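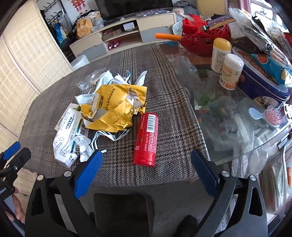 Hand-held gripper with blue-padded jaws at a table with discarded packaging, in a furnished room.

Flallari Publishes Practice Guide for Hand-Held Gripper Recording in Homes

LONDEN — January 15, 2018 — Flallari today released the first edition of its practice guide for recording household tasks with hand-held grippers. The guide sets requirements for preparing a room, handling the tool, labeling recordings and removing personal information before any material is used to train or test a robot. It is free to download and may be used without a license.

The text was drafted with Utness, which builds gripper hardware, and Visser, which runs recording work in private homes. A draft was open for comment for 109 days. Most comments concerned two sections, household consent and the treatment of printed text, and both were rewritten.

The guide has 13 sections. Section 1 defines terms. Sections 2 through 5 cover the tool itself, including pad wear, joint play and the check of jaw opening at the start of each session. An operator must record the opening at full travel and compare it with the value on the tool's data sheet. A tool that fails the check is taken out of use until the joints have been serviced.

Sections 6 through 8 deal with the room. The guide asks that surfaces be left in the state in which the household keeps them. Clutter, packaging and patterned cloth are to stay in place unless they create a hazard. Glass tabletops need their own entry in the session log, as objects seen through the glass can be mistaken for objects resting on it. Clear film and plastic bags are logged in the same way.

Section 9 covers waste handling tasks such as clearing wrappers, tissue and flattened boxes. Each item counts as one object until it is torn or separated during the task, at which point every piece receives its own label. Items that are already torn when the session starts are labeled as found. Bottles and other containers whose contents are unknown may be moved but may not be opened.

Section 10 sets rules for people and personal information. Every adult in the household must sign a consent form before recording starts. Hands and fingers may remain in a recording. Faces, postal addresses, prescription labels and account numbers must be blurred or cut. Barcodes and printed text on consumer packaging may remain, in any language, provided they do not identify a buyer.

Section 11 limits a session to 300 recorded grasps per operator, followed by a break and a repeat of the jaw check. Section 12 covers storage and deletion. A household may withdraw its consent at any time, and the holder of the data must then delete the affected recordings and confirm the deletion in writing.

Section 13 describes how a recording group can state that it follows the guide. The statement rests on self-assessment and must be renewed each year. Groups holding more than 2,000 recordings must also have a sample reviewed by an outside party.

The guide does not cover powered robot arms operating in occupied rooms, and it does not replace local law on workplace safety or data protection. Comments on the first edition will be accepted through the end of August. Flallari will publish the comments it receives together with its replies.

About Flallari
Flallari prepares practice guides and test methods for service robots and related tools. Its office is in Londen.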